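Durndale, 25 Aug 2018

Clutix to open second repair and reuse centre in Durndale

Clutix, the regional charity for household and office reuse, has confirmed that it will open a second centre in Durndale in February. The new site, on the former Siu warehouse plot, will accept furniture, small appliances and computers from residents and local employers.

The charity passed on 3,356 items last year, with desktop computers forming the fastest-growing group. Partner schools and community libraries have first call on working machines.
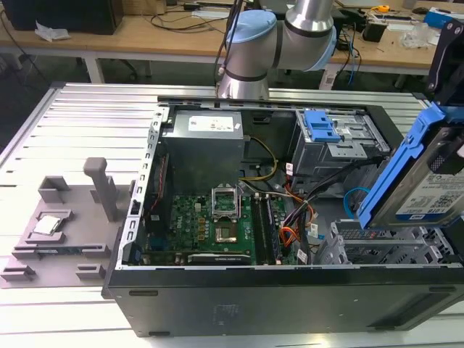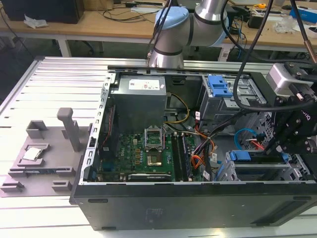 Desktop towers with the side panel off and the motherboard exposed.

Collections will be offered in 11 postcode districts, and bookings may be made by telephone or at either centre. There is no charge for households. Businesses will pay a flat fee for each visit.

"Demand at our first centre has been well beyond what the building was meant to hold," said Mei-kuen Chien, Chief Executive of Clutix. "Durndale gives us the floor space and the loading bay we have lacked."

The fit-out has been awarded to Gotent following an open tender. Ifeanyi Idahosa has been appointed Centre Manager and will recruit staff over the winter. Vacancies will be posted on the charity's website.

Donors are reminded to remove personal data from equipment before handing it over.

Media enquiries: Yuk-lan Tang, Communications Office, Clutix

Recent news
Gotent named as Durndale fit-out contractor
Tsz-kin Cheng joins board of trustees
Annual review now available
Changes to sofa and mattress collections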